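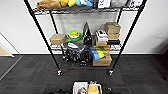 Wire shelving unit on casters.

Setting Up a Shared Supply Shelf

Offices at Plokside may keep one shared supply shelf per floor. Staff setting up a new shelf should follow the steps below.

1. Choose a spot against a wall, at least 30 inches from any door.
2. Place heavy goods on the lowest shelf and light goods on top.
3. Label the front edge of each shelf with the type of item kept there.
4. Post the item list at eye level. Form 262 may be used for this purpose.
5. Check stock every 14 days and record any item with fewer than three left.

Opened packages should be used before new ones. Food, medicine and personal belongings may not be stored on a shared shelf.

Requests for additional shelves should be sent to Ilse Vanhove in Facilities by the end of January.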